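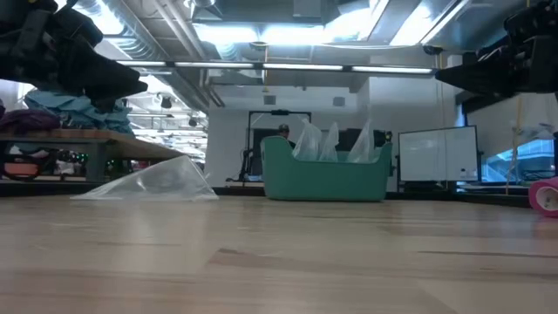
Clear bag task on the Flerkeo two-arm bench kit, tub at the far side of the table.

Reviewing a rented bimanual cell: Flerkeo on the clear bag task
Speaker notes, Celina Ostrowski
September session, methods track

Slide 1. Title

Introduce self and group. Bogumił Wysocka did the logging side and will take the data format questions at the end. The work is part of Nimitholm, our project on handling thin film packaging. Mention that we paid the list price for the rental and that Vandenberghe, who supply the kit, saw the slides for factual errors only. They sent back two corrections, both on cable part names.

Slide 2. What is on offer

Flerkeo is rented as a complete station: table, frame, two arms with parallel grippers, wrist cameras, an overview camera, a small network switch, the operator software. You can also rent it with an operator, which Vandenberghe lists as a separate service. We took the station with setup included and used our own operators.

The offer is aimed at groups that want recorded demonstrations of a two-handed task and do not want to build a rig first. That describes us. We had a single-arm setup at Vavstead and no budget line for integration work.

Say clearly that this review covers one station, one task family and one rental period. I can't speak about reliability over years.

Slide 3. The task

Thin clear bags, taken one at a time. The operator picks up the bag with one gripper, catches the mouth or an edge with the other, lifts and spreads it, and then either puts it in the tub or lays it flat. The bags come from a box of 400 and we used the same batch for everything.

Why this one. Clear film is hard in three separate ways and they get mixed up in the literature. It is hard to see, it is hard to grip without taking two layers, and it does not hold the shape you gave it. A kit that copes with cloth may still do badly here. Vandenberghe's own demonstration material is mostly cloth and rigid parts. I don't hold that against them, but buyers should ask for a film trial before signing.

Pause here for questions on the task definition. Last time somebody asked about static. We did not control for it. Room humidity is in the log, hourly.

Slide 4. Station and mounting

Main points for this slide:

The frame is black aluminum extrusion and runs around the work area, with the arms mounted on opposite sides and facing each other. The layout suits handovers in the middle. It is less good for work near the operator's edge, where both elbows have to fold and the software starts slowing the arms down well before they are near each other.

The table top is wood, butcher-block strips. I was skeptical about this. A pale top with visible grain is a poor background for clear film, and we asked for a matte dark mat as an option. There is none in the catalog. We could have laid our own, but decided to keep the station as delivered so that the numbers would say something about the product.

Fasteners are standard. Anyone who has worked with slotted extrusion can add a bracket in a few minutes.
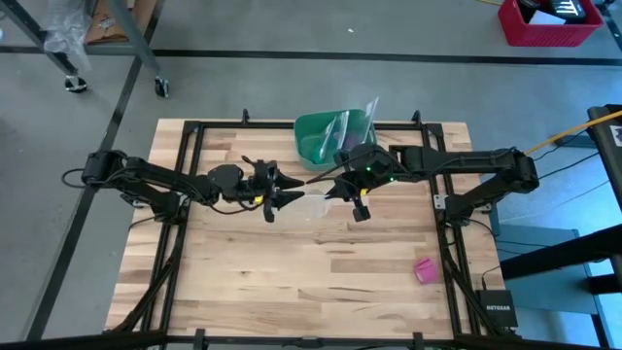 Setup took one working day with the Vandenberghe technician on site. Most of that went to camera calibration. The mechanical part was finished before lunch. The calibration routine is a fixed sequence, you hold the target where the software tells you, and if one pose fails you start over from the first. This is the weakest part of the software and I told them so. A resume button has been promised, no release named.

Network: one small switch sits next to the frame. Put it somewhere else if you can. Ours was kicked twice. The log recovers after a dropped link but the running episode is lost, and the operator does not always notice the warning, which is a small text line at the bottom of the control window.

Slide 5. Grippers

Parallel grippers, tapered fingers, max opening 65 mm. The tips are narrow, which helps with film. You can come in at a low angle, press lightly and close on a fold.

Two problems.

First, there is no force reading at the fingertip. What you get is motor current, and at the loads involved with a bag the current signal is not distinguishable from friction in the mechanism. So the recorded data cannot tell you whether the gripper holds film or holds nothing. We labeled that by hand from the wrist video.

Second, the tips are interchangeable but the tip kit is sold by the pair and the station needs two pairs. The price page does not make this obvious. Check the quote.

Do not spend long on the comparison with soft fingers. We have only informal trials and they do not belong in a talk.

Slide 6. Cameras

There is a camera at each wrist and one overview camera, all recorded together at 50 frames per second. Time stamps come from a single clock. Bogumił checked the alignment with a blinking light placed where every camera could see it and found no drift worth reporting over a full recording session.

The wrist views are what make the data usable. From the overview camera, a clear bag lying on the wood is a few pale creases and little else. Our labelers, working from the overview alone, disagreed with each other on where the bag was often enough that we stopped doing it that way. With a wrist view added the disagreement mostly went away.

Lighting. The station ships without lights. The room we used has long fluorescent fixtures and the table top picks up their reflections. Some of the reflections look like film to a person and certainly do to a detector. If I were writing the requirement again, I would ask for diffuse light over the station as part of the rental. At the moment it is your problem.

Background. The cameras see past the table: floor, other benches, people at desks. If your site has rules about recording staff, settle this before delivery. We put up a notice and asked everyone in the room. There is a masking tool in the software for the overview camera. For the wrist cameras it is no use, as the view moves with the arm.

Slide 7. Operation

An operator session is capped at 50 minutes in our protocol. The cap is ours, the vendor gives no figure. Past that point the error rate climbed for both operators and they reported sore forearms.

Learning time was short. Both operators had done single-arm work before. What took practice was the second grasp, when one gripper is already holding the film and the other has to find an edge that is hanging and moving slightly.

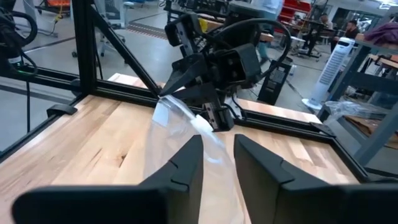 At that stage the arms are close together and the collision margin becomes the limiting factor. The default margin is conservative. With default settings the second gripper often stopped short of the film and the operator had to lower the first arm and start again. The margin can be reduced in a settings file, and the manual says so, but it needs a restart and the value is not saved with the episode. We wrote it into the notes field by hand. Anybody planning to pool data from several stations should insist that this be recorded automatically.

The other thing to raise under operation is latency. It is low enough that operators did not complain. I have no independent measurement. The vendor's number is on their page and I won't repeat it as if we had checked it.

Slide 8. Results

We kept 1,544 episodes after review. An episode is one bag, from first contact to release. Reasons for rejecting an episode, in falling order: two bags taken together, dropped link, bag out of reach of both arms, operator mistake in the start or stop marker.

Double picks dominate. They come from the bags and not from the kit, and a group using separated bags would see far fewer. I include them because the throughput figures on the offer page assume that every attempt counts.

Retrained operators on a good day came close to the throughput in the offer. On an ordinary day they did not. Plan on the lower number.

If asked for success rate of a trained policy: not in this talk. The data went to the modeling people at Nimitholm and their report is separate.

Slide 9. Service

Remote support answered the same working day in every case but one. The exception was a wrist camera that stopped being detected after a software update. The fix was a cable reseat, which we found ourselves. Support wanted logs first, then more logs.

The export tool writes a documented format. Bogumił read it without the vendor library. This is worth more to me than most items on the feature list.

End of rental: the station is collected by the supplier, the data stays with you, and the disk in the control computer is wiped in your presence if you ask for it in writing beforehand. Ask.

Slide 10. Would we rent again

Yes, for film and for cloth, with the following in the contract: collision margin stored per episode, both tip pairs in the quote, lights supplied, switch mounted off the floor.

No for anything where grip force matters. Wait for a sensor option or add your own.

Backup slides, only if there is time: calibration residuals, labeling guide, list of settings that differ from default. The settings list has a typo in the second row, wrist and overview exposure are swapped. Correct it aloud if the slide comes up.

Data questions to Bogumił.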